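4.2 Writing rules that people could follow

I'd assumed, going in, that the hard part of a house standard for tidying tasks would be the safety clauses. Those took us an afternoon. What ate up the rest of September was deciding when a job like "put the chair back" starts, when it's done, and which part of the chair you're allowed to hold while you do it.

Our first draft, which we called Trulorar after the project that paid for it, had 82 rules. It was far too long. People demonstrating the tasks kept a printed copy beside them and then never looked at it (I didn't either, and I wrote most of it). We cut it down to 18 for the second draft and later merged a pair that said the same thing about door clearance, so the version discussed in the rest of this paper has 17. I'll refer to them as R1 to R17.

The rules on contact, R4 to R7, changed the most. The old wording asked for a "stable and appropriate grasp", and when we compared recordings from our two sites, Clukness and Vestness, it was plain that each site had its own idea of what that meant. At Clukness people mostly pushed chairs by the top of the backrest. At Vestness they went for the armrests, often with both hands on one side, and swung the chair round as it rolled. Both get the chair under the table. A policy trained on the mixture, though, tended to dither between the two and reach for a spot halfway, where there's nothing much to hold.

So R5 now says: name the part before you touch it, and stay with that part until the chair stops. We went back and forth on whether to ban the one-sided armrest grip altogether. I was for banning it, as it turns the chair more than it moves it. I lost that argument, and I'm glad I did – in small rooms the far armrest can be awkward to get at, and a rule that asks people to stretch over the seat is a rule they'll break by lunchtime. We kept the grip and added a note that both hands should be on the armrest before any force goes in. Figure 2 shows the grip as R5 allows it.

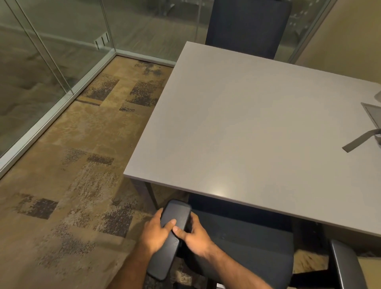
Figure 2. Two-handed grip on the left armrest of an office chair at a meeting table, seen from the demonstrator's head view.

R6 deals with where the hands sit relative to each other. The fingers of one hand may overlap the knuckles of the other, and that's fine for a person, but it's a nuisance for hand tracking, which can lose the covered fingers. We don't forbid it. We ask the annotator to flag the overlap and leave the covered joints unlabelled instead of guessing. The Correa labelling guide we started from told annotators to guess, and I think that was a mistake for contact-heavy work like this.

R7 covers the surroundings. Glass walls are allowed, reflections and all, and so are table cables, provided they stay where they were when the recording began. We had a long wobble over glass. Some of us wanted it covered with paper for every session, but an office robot is going to meet a lot of glass partitions, and papering over them felt like cheating. The rule asks only that the room type be written in the session notes.

The end condition is still the bit I'm least happy with. R8 calls the chair "in" when the front edge of the seat is under the table top, which works nicely until the armrests are too high to fit beneath it.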